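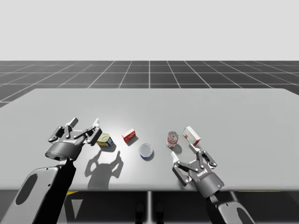
Mixed groceries on the light gray table, with a yellow tin among them.

**September, carton compression, continued**

Started at 8:15. The humidity chamber had kept its setting during the night, so I could take the first Billau cartons out without waiting. The conditioning time was 36 hours, the same as for the Edov cartons before. I write it here again as the old sheet on the door still gives the shorter time, and somebody will read the sheet and not the notebook. Please remove the sheet if you pass by.

Purpose, for the colleagues who were not in the meeting: Wanside stacks its mixed grocery cartons higher than we were told at the beginning. The cartons at the bottom become soft in the corners after some time in the warehouse. We want to know if it is the board, the glue joint, or the way the load is placed on the pallet. My opinion until today was the board. Now I am less sure.

Conditions in the test room: 60 percent relative humidity at the start, a little higher after lunch when the door to the corridor stayed open. I closed it, but the runs between lunch and 2:00 should be read with some care. They are marked with a small "d" in the table.

**Billau, single wall, empty cartons, lids taped**

The first carton reached 3,000 newtons before the wall bent, very clean curve, almost a straight line and then the drop. The next ones were close to it. The bend always begins in the long side, in the middle, and then goes to the corner. This agrees with what the books say, so I did not make a drawing.

Then I did the same with the flaps not taped but only folded one under the other, as the packers at Wanside do when they are in a hurry. The worst carton gave up at 1,900 newtons. It is a big difference for a piece of tape. I repeated it with a carton from another bundle to be sure that I had not taken a damaged one, and the value was a bit better, but still far under the taped result.

Itsuki Shimada looked at the curves and asked if the upper plate of the press was level. A good question. I checked with the long spirit level and the plate was tilted slightly to the back. I corrected it and ran a taped carton again. Same result as in the morning, so the tilt did not matter much, but I prefer to have it written.

**Corners**

I cut open the corners of the failed cartons with the hooked knife. What I found:

- In the taped cartons the fluting is crushed evenly, and the liner has one long fold.
- In the folded cartons the fluting near the top corner is almost whole. The flap moved inward and pulled the wall with it.
- The glue joint of one Billau carton opened at the lower end. The glue line there is thin and stops before the edge. I kept the piece in the flat drawer, under the blotting paper.

So the third explanation, glue, cannot be excluded, but I see it only in one carton and I would not write it to the customer yet.

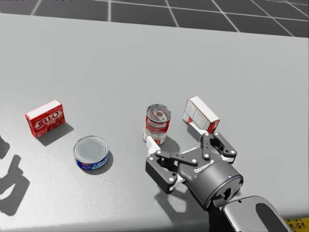 Grocery items across the table, the red Jell-O box on the left.

**Filled cartons**

An empty carton is easy to compare, but Wanside does not ship empty cartons. With tins inside, the content can carry a part of the load, if it reaches to the lid. With small boxes of powder it carries nearly nothing, and when both are packed together it depends on who stands where. Tall things in the middle and low things at the sides leave the walls alone with their work. I did not think enough about this when I made the plan.

What I want to compare:

1. Heavy and tall content in the corners, light boxes in the center.
2. The reverse, light boxes in the corners.
3. No order, filled as it comes to the hand.

The third case is difficult to repeat. Itsuki proposes to write the positions on a paper before packing, drawn from an envelope, so that my hand does not make an order without my knowledge. I agree. I have started the paper, it is clipped to the back cover.

One point about headspace. If there is air between the content and the lid, the lid goes down first and the curve has a flat beginning. In the Sung software this flat part is counted as deflection of the carton, and the report looks worse than the carton is. One must set the preload by hand, in the second menu, before the plate touches. I lost a good half of the afternoon with this, and the first filled run must be thrown away. I crossed it out but did not erase it.

**Edov, for comparison**

Only read from the earlier pages, no new runs. The Edov board feels stiffer in the hand, but it took more water in the chamber. When it is taken out it must be tested at once, otherwise it dries in the room and we measure a better carton than the warehouse has. I think some of the old values are too kind for this reason. The time between chamber and press was not noted. From now on please write it in the last column.

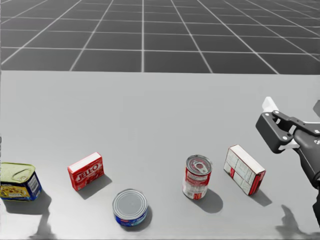
Baltazar Ponce wants the pallet overhang tested before anything with filled cartons. In his words, "If the corner hangs in the air, you can pack it as nicely as you want, the strength is gone. Put a board under it that is too short and press again, then we can talk about tins."

I must say he has a point. We always press on the full steel plate, and a pallet has gaps between its boards. I will ask the wood shop for a false bottom with gaps, and a second one which is shorter on one side. The drawing should have the gap width of the Wanside pallets, which I do not have – Itsuki will call them.

Changes to the order of work:

- overhang and gaps first, with empty taped Billau cartons
- the same with folded flaps, only if there are enough cartons left
- filled cartons after it, by the envelope method
- Edov again, with the time out of the chamber written down

The chamber is loaded again with Billau, lids open, started 4:40. Please do not put anything on the top shelf, the air outlet is there and the cartons near it dry on one side. The blade of the hooked knife is finished, new ones are in the drawer under the scale.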